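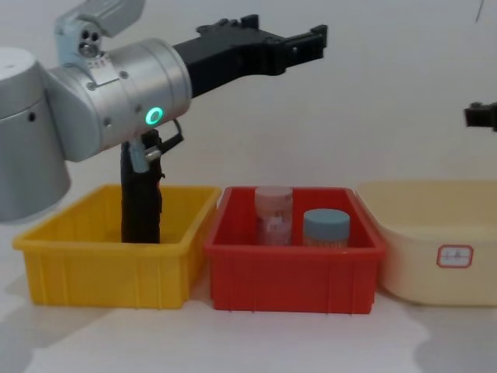
By the Cistlow desk | 24/10/2019

The Simton open day promised sorting without people. The engineer who showed me the table was more careful. "It moves jars between bins," she said. "I wouldn't call it a warehouse."

There were two jars in the red bin, and I asked why so few. "Because two is hard enough," she said. The firm's brochure talks of 3000 picks per shift. She would not repeat that figure. Her own best count, from July, was 729 – "on a good day, with jars it knew."

And with jars it didn't know? She took a while over that. "Then somebody stands next to it."

Each arm has a black gripper with two fingers. I asked if they could manage a wet lid. "We haven't tried."
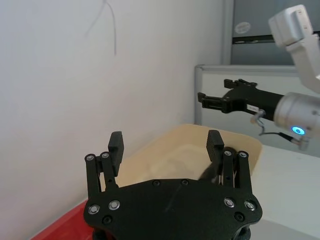

What the buyers were told

Firer, which sells the system, quotes a payback of 7 years. "That's their number," the engineer said. "Ask them what's in it." I did, and I am still waiting.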